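## 4. Findings: how households decide that something is dirty

The question put to every household was a simple one: what makes you put a piece of clothing in the wash? Most people answered quickly and then corrected themselves. The first answer was usually a rule. Shirts were worn once, jeans until the weekend, towels changed on a set day. The second answer, often given after the interviewer had moved on to something else, was a description of what the person did the week before, and it seldom matched the rule.

We interviewed 26 households across the two towns, Ekwood and Grindcombe. Interviews were held at home and ran to 75 minutes at the longest. Households also kept a laundry diary in the Vida booklet, which gave us about 600 entries in usable form. An entry was counted as usable if it named the items washed, the program chosen, and the person who started the load. Entries that said only "usual wash" were set aside, although they are discussed in Section 5, where we look at what people leave out when they feel a task needs no explaining.

### 4.1 Rules and exceptions

Stated rules were strongest for items that touch the skin. Underwear and socks were washed after a single wear in every household, and no one thought this needed a reason. Rules were weakest for the middle layer: sweaters, trousers, cardigans, and the kind of shirt that is worn at home in the evening. For these items people described a decision made each time, usually by smell, sometimes by looking at the cuffs and collar under a lamp.

One respondent in Ekwood, a night-shift nurse, kept three grades of clean. Clothes straight from the drawer could be worn to work. Clothes that had been worn once and hung on the back of the bedroom door could be worn to the shops. Clothes on the chair were for the garden. She moved items down the grades and washed them only when they reached the bottom. Her husband did not know the system existed and had for years been returning items from the chair to the drawer.
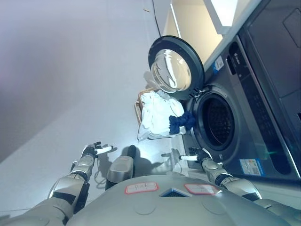 **Figure 3.** Laundry area.

The chair came up again and again. It had other names (the rail, the end of the bed, "the pile"), but most homes had a place for clothes that were neither clean nor dirty. Earlier work on domestic order has tended to treat such places as a sign that the household is behind with its chores. Our diaries do not support that reading. Homes with a well-used chair did not have more dirty laundry waiting than homes without one. They ran fewer loads of middle-layer clothing, and the people in them could usually say what was on the chair and how many wears each item had left.

Where there were young children, the chair tended to disappear. Parents said that a child's clothes were either stained or they were not, and that sorting out the half-clean ones took longer than washing them. Several mentioned that this habit had spread to their own clothes, so that adults in these homes were also washing after a single wear. Two of the parents in Grindcombe had noticed the change and did not like it. The others had not thought about it until the interview.

Clothes belonging to teenagers were the main cause of disagreement. The usual complaint was that clean, folded clothes came back in the wash unworn. Ferenc Boros, who carried out most of the Ekwood interviews, began asking teenagers about this directly in the later visits. The most common reply was that the clothes had ended up on the floor and could no longer be told apart from the worn ones. A parent in the next room would generally have given a different account of the same pile.

### 4.2 The full load

A second group of decisions had to do with the load as a whole and very little to do with dirt. Nearly every household spoke of a full load as the correct one, and people were uneasy about running the machine with less. The diaries show what followed from this. When a load was short, the person starting it went through the home looking for something to add. Bath mats, dishcloths, and cushion covers appear in the diaries far more often as additions than as planned washing. One diary from Grindcombe notes "put the curtains in as there was room" - the curtains had been washed earlier the same month.

So a habit that people described as thrifty led in some cases to more washing. We do not want to overstate this. The added items would presumably have been washed at some stage, and a few respondents were careful to add only things that were due. But a bath mat washed whenever there is space will be washed more often than a bath mat washed when it looks gray, and our respondents were surprised when shown their own entries.

The opposite problem, the overfull load, was reported mainly by people living alone. They had fewer items to sort and preferred to wash everything together at long intervals. Colors and whites were mixed. Several said they had stopped buying white clothes for this reason.

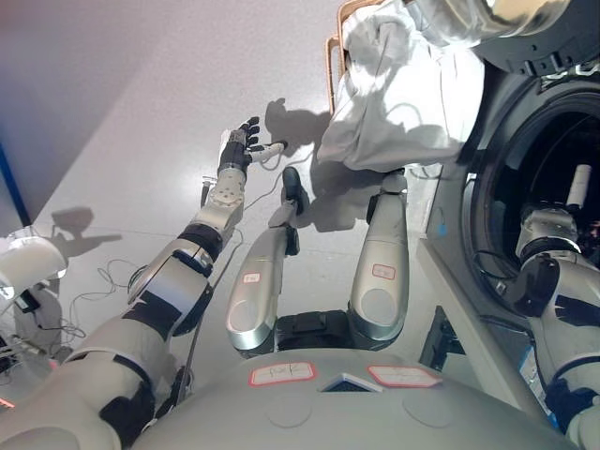

### 4.3 Time of day and noise

Most loads in the diaries were started in the early morning or after the evening meal. People with a cheaper night tariff said that it shaped their routine, but only some of them used it. The reason given for not using it was noise, either for a sleeping family member or for the neighbors below. In the older terraces in Ekwood, where the floors are suspended timber, spin cycles could be felt in the adjoining house, and there were unwritten agreements about when to stop. The hour most often mentioned was nine in the evening.

These agreements were rarely discussed between neighbors. They were inferred from when the other household's machine fell silent. A retired couple had kept to an early finish for many years out of regard for the family next door. The family next door was also in our sample and, it emerged, kept to the same hour out of regard for the retired couple. Neither would have minded a later one.

Leaving a machine running in an empty home divided the sample. Some people did it every working day. Others would not do it under any conditions and named fire or flooding as the reason, often with a story about a relative or a former neighbor. In homes where partners disagreed, the cautious partner's view generally held, and the laundry was moved to times when someone was in.
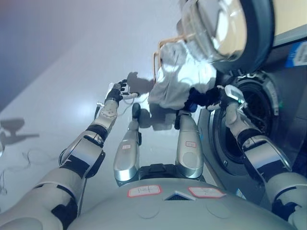 This had a practical effect on who did the work. If a load could only be run when someone was at home, then the person at home most became the person in charge of it, including the unloading and hanging. In diaries where both adults had agreed at the outset that laundry was shared, the entries for starting a load were often split fairly evenly, while the entries for hanging and folding were not. People remembered starting a load as "doing the washing." Hanging it out was remembered as something separate, and folding was in several homes not thought of as a task at all but as a thing done while watching television.

We asked about this in the follow-up calls. Most respondents agreed with the pattern once it was described to them, and a few had already argued about it. One said that his partner would count a wash as finished at the moment the machine stopped, and that the clothes would then sit in the drum until he came home. The partner's diary, kept separately, records the same clothes as "airing."

### 4.4 Drying and the weather

Drying was the part of the work that people talked about most freely. Outdoor drying was preferred wherever there was a yard or a line, and those who used one followed the forecast closely from about March onward. In June, the diaries show extra loads on dry mornings, with bedding brought forward by several days to catch the weather. Respondents spoke of a good drying day with real pleasure and were annoyed at having to spend one at work.

Indoor drying was described in terms of space. Racks stood in hallways, spare rooms, and baths. Households in the Grindcombe apartments dried one load before starting the next, so the rack and the weather together set the pace of washing, whatever the state of the clothes. In damp weeks, people lowered their standards for what needed washing. Sweaters that would have gone in the machine in summer went back on the chair.

### Note A. Smell as evidence 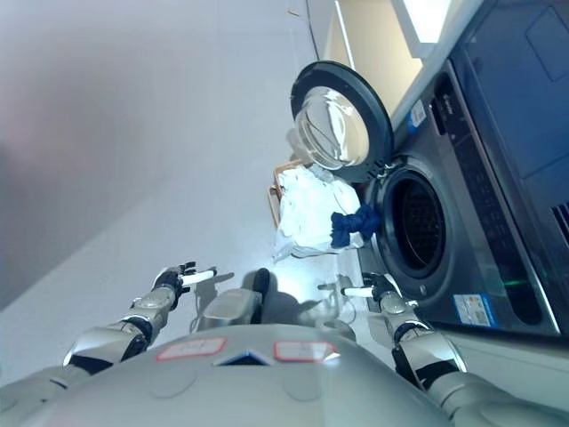
*Zihan Xu, with Margit Simon*

Respondents relied on smell more than on sight, but they found it hard to talk about. Asked what a shirt smelled of when it needed washing, most laughed and said "like it needs washing." We tried offering a list of words in the pilot interviews and gave it up, as people picked the politest one. It worked better to ask for comparisons. Clothes were said to smell of the bus, of the kitchen, of a wet coat cupboard, or of "someone else's house." Kitchen smells were the most likely to send an otherwise clean item to the wash, particularly frying, and several people changed into old clothes before cooking for that reason.

The smell of clean laundry was no simpler. For about a third of respondents, clean meant scented, and clothes that came out of the machine with no smell were suspected of not having been washed properly. The rest wanted no smell, or the smell of outdoors. Where the two preferences met in one household, detergent was bought by whoever did the shopping, and the other person adapted. Bence Virág has suggested that scent preference may follow the home a person grew up in, and the follow-up calls give some support to this, though we did not ask about it in a consistent way and the answers cannot be compared across the two towns.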